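**Prirora hand-held gripper pair, by Eltitz**

Updated January 2023

The Prirora is a set of two hand-held grippers for recording how a person does a task. The operator keeps one in each hand and works at normal speed, and the recording is used later for teaching a two-arm robot. The set is sold with a carrying case, 2 spare finger pads and a charger.

**See it before you buy**

We show the set at our Ramalho room on the first Saturday of the month. A visit takes almost 2 hours and the group is never more than 6 persons. Benedita Carrilho leads the demonstration, and after it each visitor can try the grippers at the table. We work with light objects, for example an artificial flower, so that beginners feel how little force is necessary.

In December we had visitors from Mendetti, who asked many good questions about the markers - we have added their points to the manual.

Please wear closed shoes and keep your sleeves away from the fingers. Children from 10 years can watch with an adult.
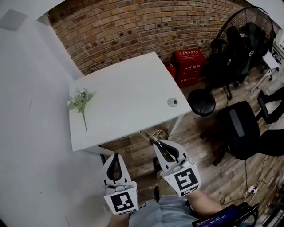 **Can I bring my own objects to the demonstration?**

Bring up to 4 small objects, dry and without sharp edges. Tell us at the time of booking what they are.

**Booking**

Use the form on the contact page and write "Ramalho visit" in the subject. The visit is free of charge. The price of the set depends on the country of delivery - ask us for an offer.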